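Chapter 8
Backing Up Before You Change Anything

In this chapter
What a backup is and what it is not
Full and incremental backups
Choosing where a backup is kept
Testing a restore

In March, the accounting office at Soltani replaced the disk in its file server. The old disk held 81 folders of invoices and letters. Elaheh Arabzadeh, who ran the server, had a backup from the night before. She started the restore at 8 in the morning and found that the backup program had skipped every file that was open when it ran. Most of the missing files were spreadsheets that staff left open overnight. It took the office two weeks to rebuild them from printed copies.

The backup had finished without an error message. The skipped files were listed in a log, and the log had not been read. Much of this chapter deals with mistakes of this kind.

8.1 What Counts as a Backup

A backup is a second copy of data, kept apart from the first, that can be used to replace it. A copy in another folder on the same disk does not meet this definition. If the disk fails, both copies are lost. Folder syncing does not meet it either when deletions are passed along, as a file removed by mistake on one computer soon disappears from the others.
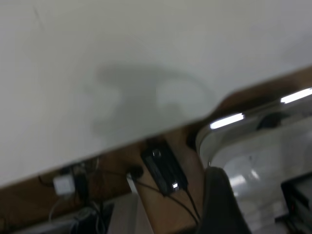 8.2 Full and Incremental Backups

A full backup copies every selected file each time it runs. An incremental backup copies only the files that have changed since the last backup of any kind. Suppose a disk holds 2000 files and 800 of them change during a week. A full backup at the end of the week copies all 2000. An incremental backup copies 800 and takes less time and space.

Restoring from incremental backups takes more steps. You need the last full backup and every incremental backup made after it, applied in order. If one of the set is damaged, later changes may not restore correctly.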